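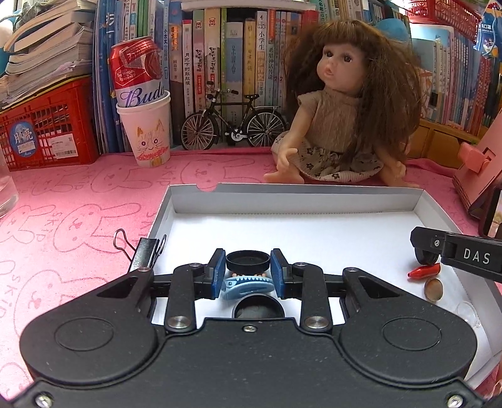
Search this site Search Go

Lilura: regional sports broadcast schedules

August, by the Lilura maintainers

4 min read

Lilura is a table of television and radio sports listings for the Priminstead region. Each row is one scheduled programme on one channel. The listings were taken from the public schedule pages of Zotia, a regional sports channel, and from the printed guide issued by Carrier, the radio service covering the same area. Only the schedule is included. The data set holds no audio, video or viewing figures.

Contents

listings.csv holds the programmes, 700 rows in all. channels.csv gives the channel codes and the dates on which a code changed. corrections.csv lists every value edited by hand, with the old value, the new value and a short note. All files are UTF-8 with comma separators and a header row.

Fields in listings.csv

row_id: whole number, stable between releases. Deleted rows leave a gap.
channel: code, see channels.csv.
start_local: start time as published, 24-hour clock.
start_utc: start time converted to UTC. Empty where the published time was "after the match" or similar.
length_min: planned length in minutes. For Carrier this is worked out from the start of the next programme.
title: programme title as published, including spelling mistakes.
sport: one of 12 labels. "Mixed" is used for magazine and results programmes.
status: live, delayed, repeat or unknown.

How status was set

Zotia marks live programmes with a letter after the title, and this was read directly. Carrier doesn't mark them. For Carrier rows, status is "live" if the start time falls within the fixture window given by the league, "delayed" if it falls later on the same day, and "unknown" in all other cases. A sample of 100 Carrier rows was checked by hand against the station's own logs, and 4 were wrong. All were bowls programmes where play had been moved to the evening. They have been fixed in corrections.csv, but rows outside the sample may have the same fault.

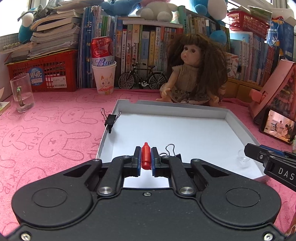 Time zones and the clock change

Published times follow local time. On the night the clocks go back, two programmes can share the same start_local, so sort on start_utc. Programmes that run past midnight belong to the day on which they began, even where the printed guide puts them at the top of the next page.

Known gaps

Late changes are mostly missing. If a match was rained off and a repeat shown in its place, the table still gives the match. Carrier's guide for the last part of the cricket season was scanned at low quality and some titles are incomplete; these end in a single asterisk. Women's and men's fixtures are separated only where the title does so.

Suitable use

The table can be used to compare the share of airtime planned for each sport, or to test software that reads programme guides. It shouldn't be used to state what was broadcast on a given evening, and it says nothing about audience size.

Changes in this release

The sport label "Athletics" now includes road running. The old field "slot" has been dropped. Empty values are now blank and no longer written as NA. Scripts that filter on NA will need editing.

Reporting errors

Open an issue and quote the row_id. Please attach the published listing if you have it.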